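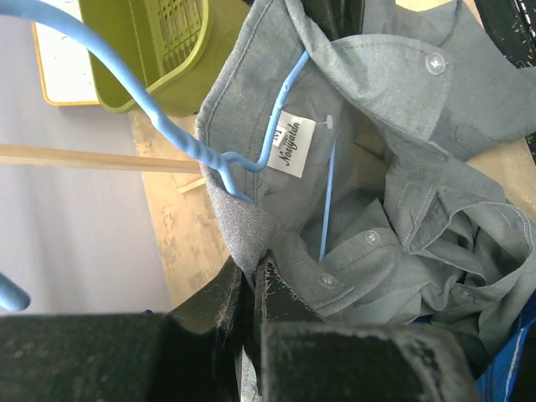
Section 4: Hanging Shirts on Your Curkside Rack

By now the rack is standing and the rail is tight (if it wobbles, go back to Section 3!). I've hung more shirts than I care to admit, and button-down collars are the fussy ones, so start with one of those.

1. Undo the top buttons until the neck opens wide. Leave the little collar buttons fastened.

2. Slide one arm of the hanger in through the neck, then ease the other arm in after it. Don't yank – a collar that gets stretched stays stretched.

3. Find the label and line it up with the hook. Snip off any leftover tag fastener while you're in there.

4. Shake out the folds, smooth the placket with your palm and do up the top button. 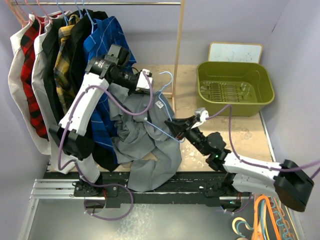
5. Order on the rail is up to you. I sort by how often I wear things, and Latrice Iwasaki, who tested this guide for me, goes strictly light to dark. Plaids mixed in among the plain shirts, like the red and black one beside the white, make it easier to find your place when everything is pressed together.

Note: Plastic hangers in pink or blue are fine for shirts. Save the wide ones for coats.

Caution: Never load the rail past 7 coats. Wet laundry counts double.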